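Getting the corner table ready for winter

Wednesday, November 2, 2022

Every November I change the small decorations at home, and this year I want to write down how I do it. Maybe it helps somebody with a marble table like ours.

First take everything off and wipe the stone. Use only water with a drop of mild dish soap. Vinegar and lemon are not good for marble, they leave dull spots which you cannot rub away. For a spray bottle of 500 ml, a few drops of soap are enough. I wear coated knit gloves for this work, because the plastic needles of the greenery scratch my hands and the rubber holds a smooth pot well.

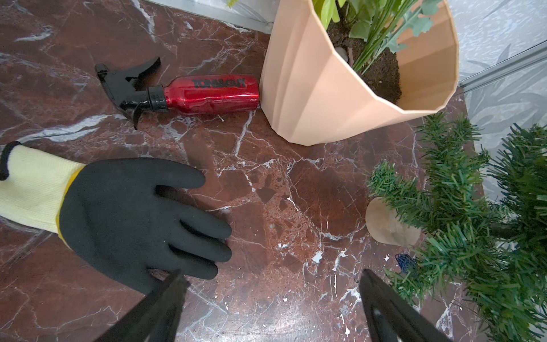
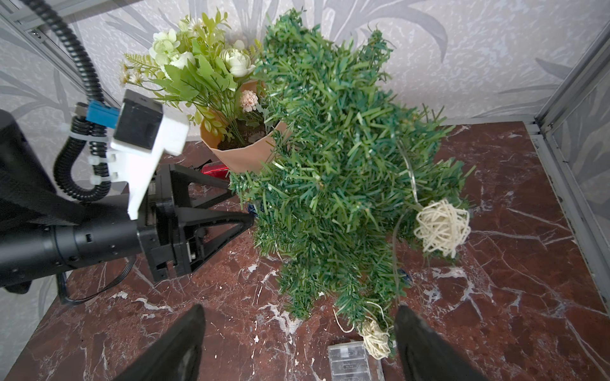
Artificial flowers collect more dust than one thinks. Take the pot outside and go over the petals with a soft, dry paintbrush, from the middle to the outside. Leaves can be wiped with a damp cloth. Do not spray water directly into a paper pot – it becomes soft and loses its corners.

Pine greenery comes out of the storage box very flat. Bend each branch separately, starting from the bottom, and leave it for one night before you add anything. I keep mine in a Flukico box with a lid, and it still needs up to 20 minutes of bending.

Put the lights in after that, and test them before you start. Keep the battery box where your hand can reach it, otherwise you must pull everything apart to change the batteries. My timer is set to 6 hours.

Ornaments go last. Light ones can sit on the branches, heavier ones should stand on the table with a piece of felt under them.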